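Table hire and the big white tables - your questions

Page kept by Oranuch at Mokness Hall. Last tidied up in September, more to come when I get a minute.

What tables have you got?
Folding ones for teas and meetings, and the white-topped work tables in the back room. The white ones are what most people ring up about. Good for cutting out, sorting, laying up, packing, puzzles. They don't fold. Please don't try.

Can I book just one?
Yes. Same form as for the room, tick "single table". You still share the room though, so if you need quiet say so on the form and I'll see what's going spare.

How much?
Half-day or full day, prices are on the hire sheet by the door and on the form. Deposit is £40, back to you within 7 days if all's well. Members of the Skurnwood sewing group don't pay the deposit, they have their own arrangement with us. Ask Dolores Iwasaki, not me.

When can I get in?
From 8 in the morning. Out by 9.30 at night, lights off, back door pulled hard till it clicks. It sticks in damp weather.

Can I leave my stuff out overnight?
No, sorry. Used to be yes. Half a jigsaw went missing and that was the end of that. There are shelves in the passage, put your name on the box. Anything without a name goes to the Ellon shop at the end of the month.

Can I glue / paint / varnish on the white tables?
Glue and paint yes, with a sheet down. Rolls of lining paper in the tall cupboard, help yourself, put 50p in the tin. Varnish no. Spray anything, no, take it outside.

What about cutting?
Mat under the blade every time. Two mats in the drawer, the bigger one has a bend in it but lies flat after a bit. No mat, no knife. Rotary cutters count as knives!! Had this argument already.

Hot things?
Not straight on the top. Trivets in the kitchen, second drawer down. Irons on the ironing board only. Mugs are OK but wipe up after, tea leaves a ring if it sits.

How do I clean it afterwards?
Warm water, drop of washing up liquid, soft cloth, dry it off with another. That does nearly everything. No scourers, no cream cleaner, no bleach. Do the edges aswell, that's where the glue collects.

Biro?
Cloth with a bit of surgical spirit, dab, don't rub in circles. Bottle is on the top shelf of the tall cupboard, gloves next to it. Open a window. If it won't shift leave it and tell me. Felt tip is the same but slower.

Sticky tape marks?
Peel what you can with a fingernail, then warm soapy cloth laid on for 15 minutes and wipe. Not a knife. Not a coin either.

How should I leave it?
Clear. Nothing on the top, so the next lot can start straight off. Pins are the thing people miss, on white they really don't show, run the magnet over before you go. It hangs on the hook by the light switch.

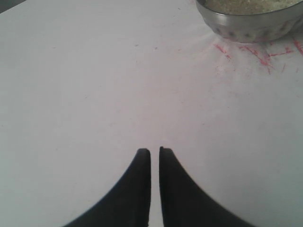 Check the floor too, and the chair seats. Bits of thread and paper in the bin, not under the radiator where I keep finding them.

Can we push the tables together?
You can, two people, lift don't drag. Put them back on the tape marks after. If the tape has come up there's more in the drawer with the mats.

Is there a weight limit?
Nothing official. Sewing machines fine, boxes of books fine, people no. No standing on them to do bunting, use the steps.

I've scratched it. Now what?
Tell us. Email or a note in the book, what happened and which table. Small marks we don't charge for. Deep ones come out of the deposit, depends what Limsakul quote for the repair, they do all our tops.

Can I buy one of the same?
Get asked this a lot. Ours were second hand so I cant tell you the make. Limsakul may know of something similar, ask at their counter.

Do you do big bookings?
Hall takes 200 standing, fewer with tables out. For fairs and sales ring rather than using the form, and give us plenty of notice.

Who do I ask if it's not on here?
Oranuch Khunthong for bookings and keys, Dolores for anything to do with the back room. Mornings are best.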